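Home | Stories | Archive | Submit | About

We use cookies to remember your reading preferences. Accept / Manage

Inventory at Marndale

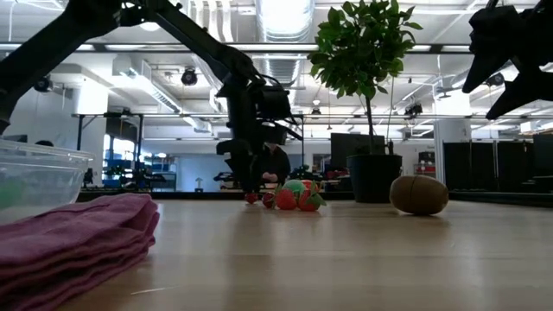 Folded cloth, fruit and a small potted tree on the table.

Murray Kereama had 30 minutes to clear the table and a form to complete before he did it. The form was from Konholm. It had a column for the item, a column for its condition and a narrow column for remarks.

He began at the right. Kiwi, one side up, sound. Tree, potted, leaves pointed, upright. He did not know the species and wrote "tree."

The berries took longer. The form did not separate berries from strawberries, so he ruled a line through the box by hand and initialed both halves. Under remarks he put "red." Then he added "one darker."

Helmi Lehtinen read it over his shoulder. She had been executor of the Magalhães estate since May and had signed 368 sheets of this kind.

"You left out the cloth," she said.

"It's folded."

"It still goes down."

He wrote "cloth, pink, folded." He asked if he should open it to measure. She thought about this — her mother had folded cloth that way, with the round edge out — and told him to leave it.

"Value?" he said.

"Put 3."

He put 3. She signed at the bottom, tore off the yellow copy and went to see about the hallway.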